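From the Bench: Sorting Out the Screw Situation

Hello again, Flinton tinkerers! I promised last time that I'd finally write about small hardware, and then March came and went, and then the whole summer, so my apologies to the three of you who wrote in to remind me.

It started with the old coffee can. You probably have one too. Mine came from my uncle's garage and it held every screw, washer and mystery bracket that had passed through the family for 29 years, plus a fair amount of sawdust and one very old peppermint. Whenever I needed a screw I'd tip the whole thing out, poke through it for a quarter of an hour, give up and drive to Presgate Hardware to buy a bag of 16. Then the leftovers went into the can. You can see how this goes.

So this year I've been pulling out the socket head cap screws first, the ones with the round head and the hex recess in the top. I love these things! They take an Allen key, they don't strip nearly as easily as the cross-head kind, and they look so tidy when they're snugged down. They are also the ones I always run out of, so they got to go first.

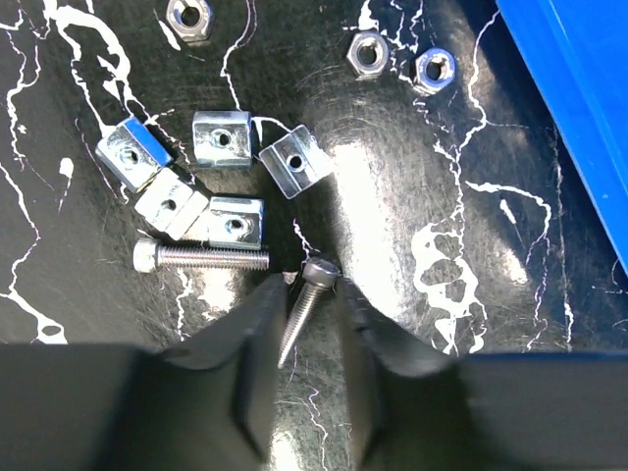 My one big piece of advice is to check your threads before anything gets put away. Hold the screw up by the head, tilt it toward a lamp and look along the shank. Good threads catch the light evenly. If there's a flat spot, or a bit of fuzz that won't brush off, toss it in the scrap jar and don't look back (I know, I know, it might come in handy, it won't). I run a nut down any I'm not sure of. It takes a few seconds each and it's saved me from a couple of really bad evenings.

The other thing is the surface you sort on. Parisa Zarei wrote in to say she uses an old bath towel, which keeps everything from rolling, and I do see the appeal. But I tried it and kept losing the tiny ones in the loops, so I'm back to a hard top. A silver screw on black is easy to spot, at least until you get a shiny patch from the light, and then you have to move your head around like a pigeon. Shift the lamp off to one side if you can.

Now, trays. I've gone through muffin tins, egg cartons and a very fancy wooden chest that I never opened because the drawers stuck. What I like best is a plain plastic tray with 4 compartments. Bright colors are good, you'll find it under a pile of drawings. One size per compartment, and start with the size you use the most in the biggest section.
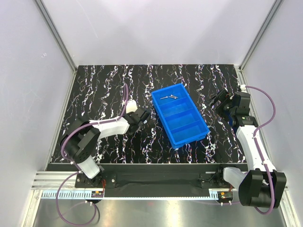 Three screws in the top section of the blue tray, with plenty of room left to fill.

I don't put labels on mine yet. I did once, with masking tape, and then changed my mind about the order and spent a whole evening peeling. These days I drop a slip of paper in each section and swap it when I need to.

If you want to go through your own can, don't try to do it all in one sitting. I do a handful while the kettle boils. The washers can wait until next time, and if anybody has a good way of telling metric from inch sizes without getting the calipers out every single time, please send it in and I'll print it here!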